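Most teams gathering driving and walking examples in simulation chase volume. I think they should slow down and pick. At Skundier we made 200 runs through one city block in October, and most taught the model very little. A crossing with no traffic is easy to produce, so we had far too many.

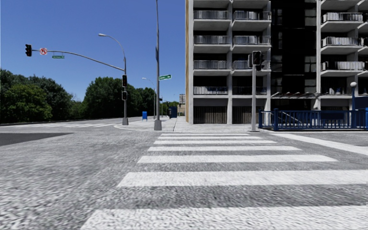
## Keep the awkward ones

We went through the lot and kept 16. They had shadows, street clutter or a person a long way off — things a sidewalk robot has to sort out before it moves. Preline, our labelling tool, took two hours on those. The full set would have cost us weeks. 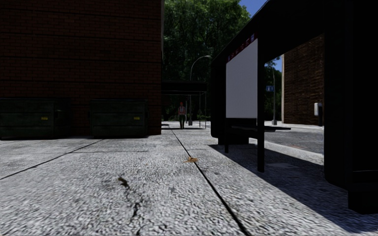 Doesn't a learning system need more data than that?

It needs more variety, and repeats of the same corner don't add any. I'd sooner spend the money on six new blocks.

Storage is cheap, so people keep everything. Labelling isn't cheap, and the budget should follow that.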